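Section 4: Setting Up the Vendholm Work Table

Read this section through once before you start. The table top is heavy, and two people are needed for steps 3 and 4.

4.1 Choosing a place

Pick a level floor away from radiators and direct sun. Leave enough room to walk along at least one long side. Thick carpet lets the feet sink unevenly, so put a board under each foot if carpet is all you have.

4.2 Assembly

1. Lay the top face down on a clean blanket.
2. Fit the four legs into the corner brackets and turn the bolts by hand until they stop.
3. With a helper, lift the table and set it on its feet. Do not drag it.
4. Check the top with a level in both directions. Turn the adjusting feet until the bubble is centered.
5. Tighten all the leg bolts with the supplied wrench, then check the level again.

CAUTION: Do not use a power driver on the leg bolts. The threads in the brackets strip easily and are not covered by the warranty.

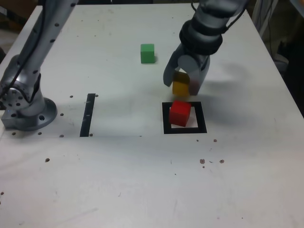

4.3 Load limits

The top will carry 400 pounds when the weight is spread evenly. A load resting on one small area must not go over 128 pounds. Heavy items belong near the legs. Never sit or stand on the table.

NOTE: If you have the Wullemar extension leaf, the limits above apply to the main top only. See Section 6 for the leaf.

4.4 Care of the surface

1. Brush off grit before wiping. Most scratches come from dragging grit under a cloth.
2. Wipe with a soft cloth and warm water with a little dish soap.
3. For pencil and rubber marks, use a white eraser and light pressure.
4. Dry the top fully, paying attention to any screw holes.

Light scuffing is normal on a table in daily use and does not affect its strength. Deep cuts can be filled with Bonsu repair paste, part 967. Let the paste harden overnight and sand it flush with 2,000 grit paper — coarser paper will leave a dull patch.

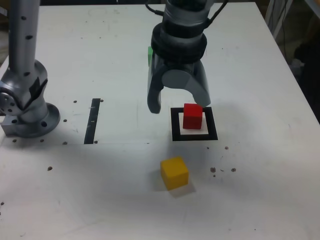
CAUTION: Keep acetone, bleach and scouring powder off the top. They soften the finish, and the damage cannot be polished out.

4.5 Regular checks

Go over the leg bolts one month after assembly and then every March. Look at the feet at the same time and replace any that have cracked. If the table rocks after the feet have been adjusted, loosen all the leg bolts half a turn, press down on the center of the top, and tighten them again in opposite pairs.

Spare feet, bolts and wrenches can be ordered from Brultton. Have the number on the label under the top ready when you order.

Revised December 7, 2020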